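I bought the Prokton indoor basketball back in March, mostly because my old one had gone slick as a bowling ball, and I've had it out at the Elcombe gym nearly every week since then (my knees would like a word about that!). The grip is lovely, a little tacky right out of the box, and the channels are deep enough that my fingers find them on a catch-and-shoot. It does bounce a touch high when it's fully pumped, so I let a bit of air out. For 50 dollars I'm a happy shooter.

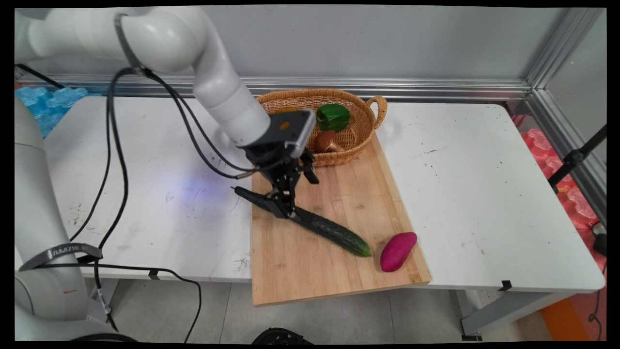

Can I use it on an outdoor court?
You can, but blacktop will chew up the cover pretty fast, so I'd keep it indoors.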